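Section 4. Setting Up the Counter Area

Read this section before you plug in the countertop oven for the first time. It covers where the oven goes, what can sit near it, and how to lay out the mat. Cooking times are in Section 6.

4.1 Before you start

You will need the counter mat, a damp cloth, a dry cloth, and a tape measure. The oven is heavy enough that two people should lift it. Do not lift it by the door handle.

Choose a counter that is level and stands against a plain wall. Do not set the oven under a low shelf or a hanging cabinet unless there are at least 12 inches of open space over the top.

4.2 Laying the mat

1. Wipe the counter with the damp cloth, then dry it. Crumbs left under the mat will make it slide.
2. Unroll the mat with the smooth side up. If the corners curl, turn it over and leave it flat for 30 minutes.
3. Line the mat up with the front of the counter. Leave a narrow strip of counter showing in front so you can get a cloth under the mat to lift it.
4. Press down from the middle toward the sides.

Note: The mat protects the counter from scratches and spills. It is not a trivet. Put hot trays on a metal rack.

4.3 Placing the oven

1. Set the oven at the left or right side of the counter, whichever is closer to the outlet. Do not use an extension cord.
2. Turn it so that the door faces the open part of the mat. An angle is fine, and on a narrow counter it makes the door easier to reach.
3. Check that all the feet are steady. The oven may sit partly on the mat and partly on the bare counter as long as it does not rock when you press on a top corner.
4. Open the door all the way. Nothing should touch it.

Caution: The casing gets hot during use. Keep plastic boxes, paper, and food packaging away from it while the oven is on. Storage boxes may go back against the wall after the oven has cooled for 25 minutes.

4.4 Dishes and food

Keep the dish rack on the side of the mat away from the oven. Plates should stand on edge with room between them so they can drain. Fruit, such as an apple waiting to be cut up, can stay on the mat within easy reach, but move it off before you take out a hot tray.
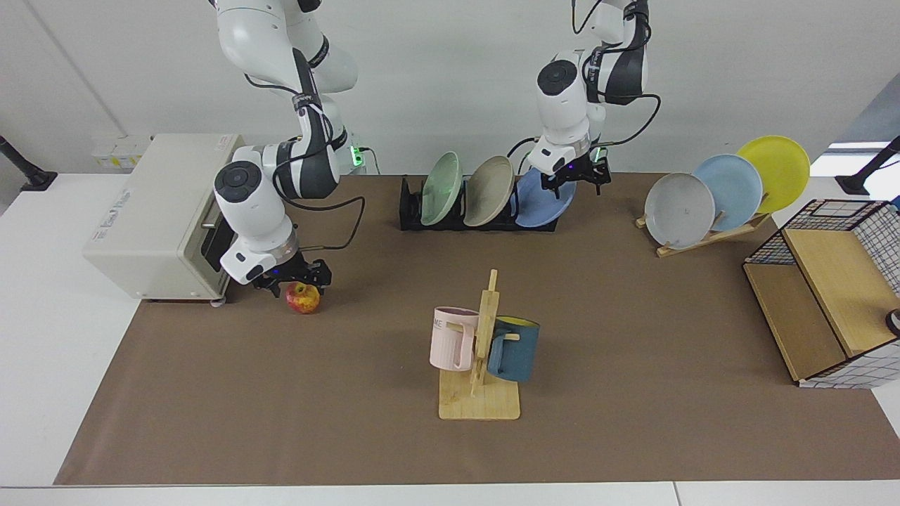

Minoru Mizuno asked whether the rack could go on the oven side if the counter is short. It can, but only when the oven is off and unplugged. Move the rack back before cooking. Water dripping near the outlet is a hazard, and plates next to a hot casing may be too hot to pick up with bare hands.

4.5 First heating

1. Take all paper and tape out of the oven, including the strip under the tray.
2. Wipe the inside with a damp cloth and let it dry.
3. Close the door and run the oven empty for 12 minutes on the middle setting. A slight smell is normal the first time.
4. Switch it off, open the door, and let it cool.

Caution: Do not leave the room during the first heating. If you see smoke that does not clear, switch the oven off at the outlet and leave the door closed.

4.6 Daily care

Wipe the mat after each meal. Once a week, lift it and clean the counter underneath. Wash the mat by hand in warm water with mild soap and hang it over a rail to dry. Do not put it in the dishwasher.

Empty the crumb tray when the oven is cool. Replacement mats and trays are listed under Gumero parts in Section 9.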